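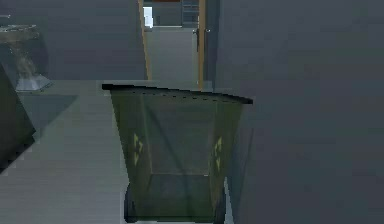

2018-07-24

I have spent most of this month teaching a robot to move a bin, and I have spent it sitting down. The robot lives in a simulator. I drive it with a keyboard and a cheap game pad, the program records what I do, and later a model is trained to copy me.

The task list came from Molefe, the small project I joined in February. Each task is one line of text. Mine says "take the bin out of the bathroom and leave it in the corridor". The target is 200 good runs. I have kept 80 so far.

A run goes like this. The house loads, the robot is dropped somewhere on the bathroom floor, and I get the view from its own camera and nothing else. There is no map. I look for the doorway, get the bin in front of me and start for the corridor. If the bin tips over, the run is thrown away. If I hit the door frame, I can back off and carry on, as long as I don't stop for too long.

Stopping is my main fault. When I'm not sure what to do I take my thumb off the stick and think, and the model learns to stand still in the same spot. The first batch I sent in was trained on overnight, and the robot drove up to the doorway and stayed there until the time ran out. I had done exactly that in run after run. Now I plan the route before I press record and try to keep moving, even if slowly.

The bin is also hard to judge. It is green and you can see through the sides, but once it is close it covers the bottom of the doorway and I can't see where the threshold is. I line up on the sides of the door instead. This works well enough if I start square on. From the sink side it takes me 2 or 3 tries to straighten up.

I did try Stotetti, the add-on that lets you move the arm with a hand controller. It felt more natural for picking things up but my wrist ached after an hour, so I went back to the pad for anything that is mostly driving.

The log folder is at 963 files, counting the failed runs, which I keep in case somebody wants them. Briston, the next house on the list, has a narrower bathroom and a door that opens the other way. I'll start on it when the remaining 120 are done.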